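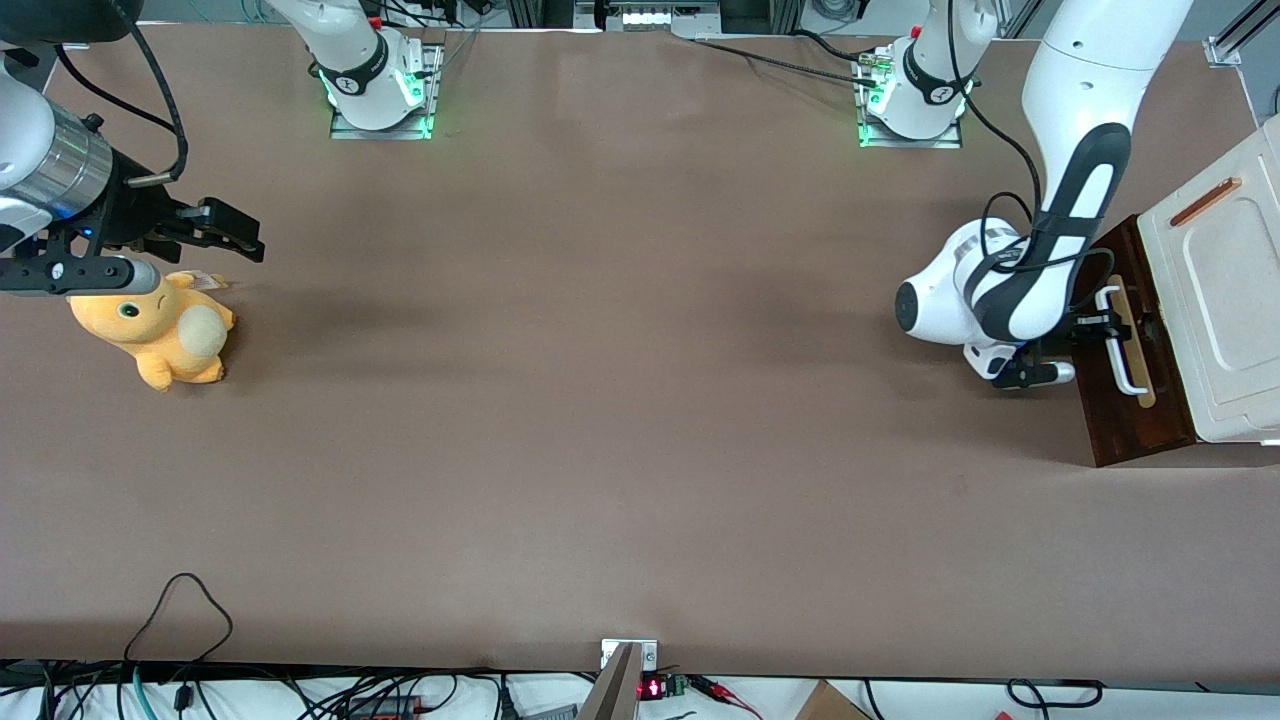
**Wanted: a house host for a small rural retreat (and a few people to come and sleep in it first)**

Hi, I'm Tamara Hladun, and I'm looking for someone to help me run Nilport, a stone farmhouse I've spent far too long fixing up. It sleeps 18 when every bed is full, it sits at the end of a gravel lane outside Sondlow, and the first paying guests arrive in June!

A little about the place. The main house was a dairy barn, and my architect, Nazar Shevchuk, kept the old walls and put one long room inside them with a kitchen at the north end and bedrooms up under the roof. The courtyard is gravel and fig trees. There's a pool too, a plain narrow one, which my brother calls the trough. We have no TVs. The wifi reaches the kitchen and the first few stairs, and I'm in no hurry to fix that.

### The host job

You'd be the person guests meet when they pull in, usually tired and usually having missed the turn at the water tower. You'd:

- walk them through the house and show them how the shutters work (there's a knack)
- put out breakfast: bread, fruit, eggs, coffee, whatever the Ebrahimi farm next door has dropped off
- keep an eye on the pool, the linens and the firewood
- call me or the plumber when something drips

It's 2 shifts a day with a good long gap in the middle, and the hours are heaviest on changeover days. Pay is monthly and I'll give you the number in my first email, so you don't have to sit through an interview to find out. You also get the Plustau room, over the old stable, which is 426 square feet and has its own entrance and a small stove. I lived in it for a whole winter – it's snug, but you'll hear the owls.

You should be OK with quiet and with stairs, and you need a driver's license. Hotel experience is nice to have. I'd be just as happy with someone who has run a busy kitchen or a campground, or raised a lot of kids.

### The trial guests

Before we open, I'd love a few people to stay a night for free and tell me what's wrong with the place. Is the reading light in the wrong spot? Does the upstairs shower take forever to warm up? You'd cook your own dinner, sleep, eat our breakfast and then talk with me for some 90 minutes over coffee. Couples, families and solo travelers are all welcome. Sorry, no dogs this time (the lane fence isn't finished).

### How to get in touch

Write to me through the contact form on the Nilport site and put "host" or "trial guest" in the subject line. For the host job, a page about yourself is plenty, along with the date you could start. For a trial stay, tell me how many of you there are and which nights would suit.

Tamara
May 19, 2022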